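Robots and their rules

Robots are very good at doing the same job again and again. A robot arm can pick something up, put it down and go back for the next one all day long. It does not get bored and it does not need lunch. But it is also strong, and it does not know what a finger is unless someone has told it to look out for one. So people who work with robots follow rules.

What is a standard?

A standard is a set of rules that lots of people have agreed to use. You use things made to standards every day. The plug on your lamp fits the socket in your wall because the people who made them followed the same standard.

There are standards for robots too. They say how a robot should be built, how it should be stopped and how close people may stand to it. Experts from many countries write them together. It can take years, and the rules are looked at again from time to time as robots change.

Who has to follow the rules?

Everyone who has something to do with the robot. The company that makes it must build it safely. The people who set it up must put it in a sensible place. The people who work with it must be trained before they start.

At the Irnard parts works in Sosavdale, a new worker has to read 46 safety cards before using a robot arm. Each card has one rule on it. Some are very short. Card 1 says "Know where the stop button is."

The stop button

Robot arms in workplaces have an emergency stop. It is usually a big red button on a yellow background, so that it is easy to find in a hurry. Pressing it makes the arm stop. Letting go of the button does not start the arm again. A person has to check that everything is safe, reset the button and then tell the robot to carry on.

Keeping a space clear

The space an arm can reach is called its working area. A big, fast arm often has a fence around its working area, with a gate. If the gate is opened, the robot stops.

Some smaller arms are made to work near people without a fence. They move more slowly and push less hard. Someone still has to check the whole job before it is allowed, including what the robot is holding. A slow arm with a sharp tool is still dangerous.

Practising on a computer

Before a real arm tries a new job, it is good practice to try it in a simulation. A simulation is a bit like a video game. The computer has a pretend arm, a pretend table and pretend objects. If the pretend arm knocks a box on the floor, nothing is broken and nobody is hurt.

At Irnard they use a program called Gavska for this. The rule there is that a new job must be run 1000 times in Gavska before it goes to a real arm. If the job involves picking things up near a person, it must be run 2000 times. The objects are moved to different spots between runs, so that the robot does not only learn one way of doing things.

The people in charge of the tests write down every run, including the ones that go wrong. A bump is a useful thing to know about. It might mean that the arm should move more slowly, or that it should lift its gripper higher before it turns. The gripper is the part at the end that holds things, a bit like a hand.

Passing in the simulation is only the first step. The real arm then does the job at a very low speed while a trained person watches, with the stop button close by.

Rules if you visit a robot

Stay behind the line on the floor.
Do not touch the robot, even if it is still. It may be waiting to move.
Tie back long hair and tuck in scarves.
Ask before you press any button.

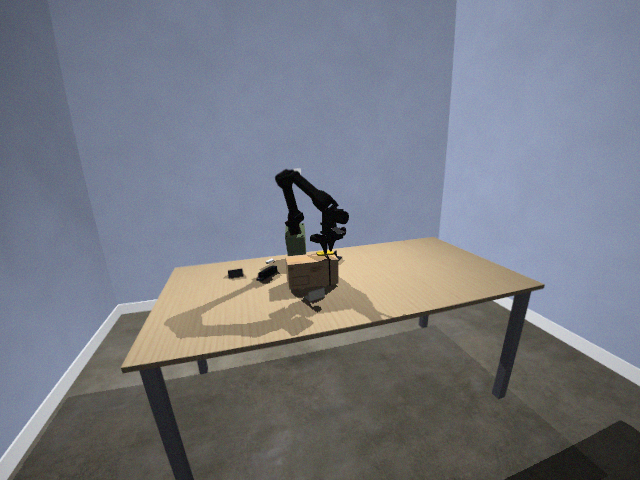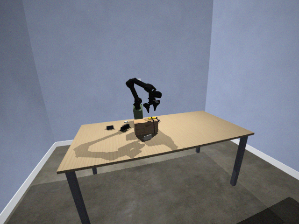 A pretend robot arm at a pretend table. In both pictures the gripper points down, and there is a brown box in front of the arm's green base.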